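Filed under: How Machines Work > Robots > Ages 9–12

Getting a Sewing Robot Ready

At the Pondero workshop there is a robot with two arms that ties stitches. It does not work on people. It practices on a soft pink pad made to look and feel like skin and the tissue under it. The machine is called Roy, and it has to be set up before every practice run.

Each of Roy's arms ends in a long, thin tool. One kind of tool is a needle driver. It is a small gripper with narrow metal jaws, made to hold a curved needle or a piece of suture. Suture is the thread used for stitches.

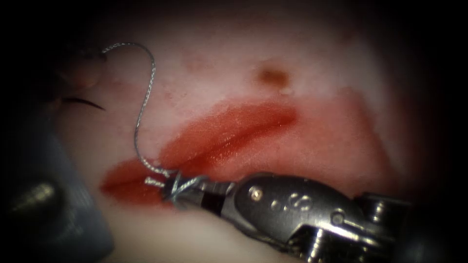

Behind the jaws is the wrist. A wrist joint lets the jaws tilt and turn while the long shaft stays nearly still. Thin steel cables run from the wrist, down inside the shaft, to motors at the other end. When a motor winds a cable in, the jaws move. If a cable stretches, the jaws stop a little short of the place the computer sent them. This is called slack, and it must be measured.

The setup has five steps.

1. Clean the tools. Dried dye from the pad makes the joints stiff.

2. Look at the cables with a magnifier. One broken wire is enough to take the tool out of use. Each tool also has a counter. At Pondero a tool is retired after 50 runs, even if it still looks good.

3. Find home. The computer moves every joint slowly to one end of its travel and back to the middle. Now it knows where zero is.

4. Match the camera to the arms. The jaws touch 12 points on a flat metal plate made by Felley, and the camera records each touch. The computer compares the two sets of positions and corrects the difference.

5. Test the grip. The jaws close on a spare piece of suture, and a technician pulls it with a spring scale. Too little grip and the thread slides out — too much and the thread is damaged.

All five steps take 34 minutes. Then the pad is clamped down, the lamp is turned on, and the needle and suture are put in place.
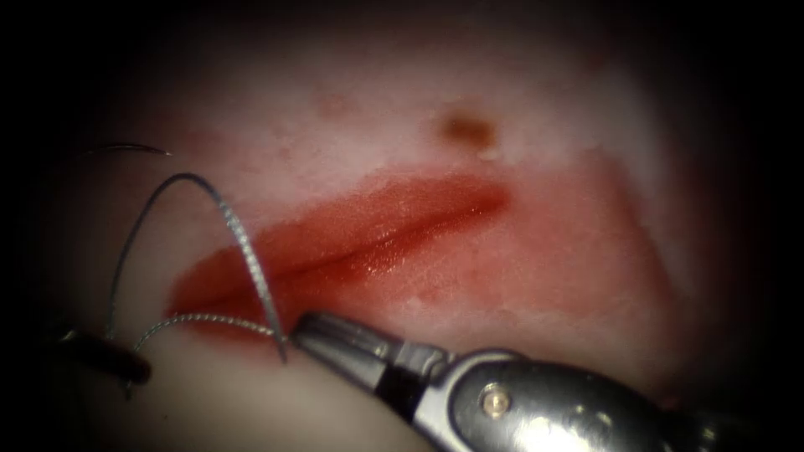
The needle driver's jaws beside the cut in the practice pad, with a loop of suture at the left.

After a run, the tools come off and the results go in the logbook. Roy's logbook has 371 entries. The most common repair in it is a new wrist cable. The old cable is unhooked, the new one is threaded through the shaft, and the technician tightens it a quarter turn at a time. Then the setup starts again from step 3.

Words to know
Slack: looseness in a cable.
Suture: thread for stitches.
Zero: the position a joint measures from.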